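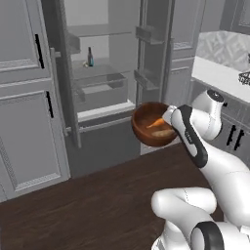 A carrot in a wooden bowl, refrigerator door open.

Fimumel Home Help > Kitchen > Refrigerators

Bottom of the fridge freezes my vegetables, top shelf is too warm

Asked in January. Viewed 183 times. 3 answers.

We have a Nelari bottom-freezer refrigerator that came with the house in Toltirero. I don't know how old it is. It worked fine through the fall, as far as I could tell, and then after the holidays I started finding ice in the vegetable drawer. Carrots come out with frost on them and then go rubbery as soon as they thaw. Lettuce is mush. A cucumber was frozen solid in the middle.

At the same time the milk on the top shelf is going sour before the date. I put an Ondrejka dial thermometer in the drawer overnight and it said 31. Then I moved it to the top shelf and it said 45 by the next morning. The freezer seems normal. Ice cream is hard, ice cubes are fine.

Things I have done so far:

Turned the dial from 4 down to 3. The drawer got a little better and the milk got worse.
Turned it back to 4.
Cleaned the door gasket with dish soap and warm water.
Took everything out and wiped it down. There was a little water under the drawers but not a lot.

The fridge is pretty full most of the time. There are four of us and I do one big shopping trip. We also keep a lot of leftovers in bowls and I do put things in front of wherever they fit, so I may be blocking something. I don't know where the vents are on this model and the manual is long gone.

What I want to know is whether this is something I can fix, or if it's the start of the fridge dying. A repair visit here is $100 just to walk in the door and I would rather not pay it to be told to move the milk. Also, is any of the food that was at 45 still OK?

Answer 1 (accepted, 31 votes)

Start with the airflow. A warm top and a frozen bottom on a bottom-freezer unit is very often a circulation problem, and you say it's packed full.

In most of these there is only one cooling coil and it sits in the freezer section. A fan pushes cold air up through a duct in the back wall, and a small door called a damper opens and closes to let it into the refrigerator side. The air comes out of slots in the back panel and then goes back down through a return opening, usually low on the back wall or the side, close to the drawers. If the upper slots are covered by food, the air that was meant for the top shelf comes out lower down and your drawer gets all of it. The temperature sensor may be sitting in a warm pocket and calling for more cold, and that makes the drawer even worse.

Do it in this order.

1. Find the vents. Take everything off the shelves and look along the back wall with a flashlight. They can be hard to spot when they are the same color as the liner. Run your hand slowly over the back panel with the compressor running and the door switch held in. You should feel air.

2. Check for ice in the slots. If you see frost or a sheet of ice behind the grille, write down which slot it was. Don't chip at it with a knife or a screwdriver. The liner is thin and so are the parts behind it.

3. Defrost the whole thing. Move the food to coolers, unplug the fridge, leave both doors open and put towels down. Leave it that way overnight if you can. A few hours will melt the ice you can see and leave the ice you can't, and then you're back to the same trouble in a week. Empty the drip pan if yours can be reached.

4. Plug it back in and set the dial in the middle. Wait a full day before you put a thermometer in and believe it.

5. Load it with a gap at the back. The width of two fingers is enough. Tall containers are the worst ones for blocking slots, so milk cartons and pitchers go toward the front or in the door if you use them quickly.

6. Put the thermometer in a glass of water on the middle shelf. Reading the air temperature in a fridge that gets opened all day will drive you crazy. In the water it moves slowly and gives you something close to what the food is at. You want 37 or so in there. Leave it for a night at least.

If it holds even temperatures for a couple of weeks, it was loading. If the ice comes back in the same slot with a good gap behind the food, then you have a defrost fault or a damper that is stuck open. The damper on a lot of older units is a cheap part and comes out with the panel. The defrost heater is more work and you have to go in through the freezer side, and at that point I would pay for the visit.

About the dial: on most fridges with numbers a higher number means colder, but I have run into ones that were the other way, and ones where the dial only moved the damper and the freezer had its own setting. Change it one step at a time and give it a day.

Food at 45 is too warm for milk, cooked meat, cooked rice, soft cheese and anything with eggs or cream in it. The usual limit is 40. I would throw out whatever falls in that group if it sat up there for days. Hard cheese, butter, jam, mustard and whole fruit are fine. Don't taste things to find out.

Comment from the asker: Emptied it tonight. There are two slots at the top behind where I keep the juice and the big pot, and one lower down with a white crust of ice on it. Unplugging it now.

Comment from the asker, a week later: Middle shelf is at 38 in the glass of water and the drawer is not freezing anything. The dial is on 4 where it started. I moved the pot. Will come back if the ice does.

Answer 2 (6 votes)

I agree with the answer above but will add something about what goes where, which took me a long time to get right in a small fridge. 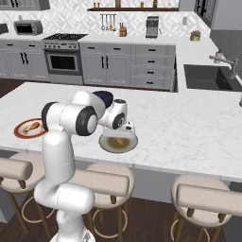 Plate of food on the marble island.

Leftovers should go in shallow containers. A deep bowl of stew takes hours to cool in the middle, and the heat from it goes into everything next to it. If you're putting a big hot pot on the top shelf, some of your 45 could be from that. Divide it up first. You don't have to wait until it is stone cold, and it shouldn't be out for more than two hours anyway.

Cover everything. Open bowls let moisture into the air and it ends up as frost somewhere. Sauces and soups are the biggest source. A plate turned upside down on top of a bowl works if you're out of lids.

Top shelf: leftovers, drinks, things that are ready to eat.
Middle: eggs, dairy.
Bottom shelf: raw meat, on a tray with a rim so it can't drip into the drawers.
Drawers: vegetables in one, fruit in the other. Apples give off a gas that turns carrots bitter, so keep them apart.
Door: condiments, butter. It's the warmest place.

Carrots keep best with the green tops cut off. I wrap mine in a damp dish towel inside a loose bag. If they have gone limp without being frozen, an hour in cold water brings them most of the way back. If they were frozen they will never be crisp again, but you can cook them. Soup doesn't care. Same for celery. Lettuce and cucumbers that froze go in the compost.

Bread doesn't need to be in there at all and it goes stale faster in the fridge than on the counter. Freeze what you won't eat in a few days, already sliced. Potatoes and onions can come out too, in a cupboard, away from each other. When I took out all the stuff that didn't need to be cold I had almost a whole shelf back.

I keep one shelf with nothing on it until shopping day and eat from the others. It's annoying for a while and then you get used to it.

Comment: The apple thing is true. Pears do it too.

Comment: Why not eggs in the door? Mine came with an egg tray there.
Reply: The temperature goes up and down every time you open it. If you go through them fast it doesn't matter much.

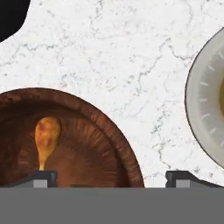 Answer 3 (1 vote)

Had the same thing with a Nelari. Mine was the door not closing all the way. Close a piece of paper in the door and pull on it, all the way around, top and hinge side too. If it slides out easy the gasket is bad there. You can warm it with a hair dryer on low and push it back in shape, or get a new one, they just press in.

Also see if the fridge is level. Mine leaned forward and the door would creep open. Screwed the front feet out a little and it swings shut now.

Didn't read all of the long answer so sorry if it was in there.

Comment: It wasn't, and the paper test is worth doing. Do it before you defrost so you don't have to do the job twice.

Comment: Check the garage fridge too if you have one. Ours froze everything in the drawer all winter, and it had nothing wrong with it except being in the garage.

Related questions

Water under the vegetable drawers but no leak on the floor
How long do cut carrots last in water?
Refrigerator fan runs all night
Is it safe to put a warm pot on a glass shelf?
Freezer is fine but refrigerator side is warm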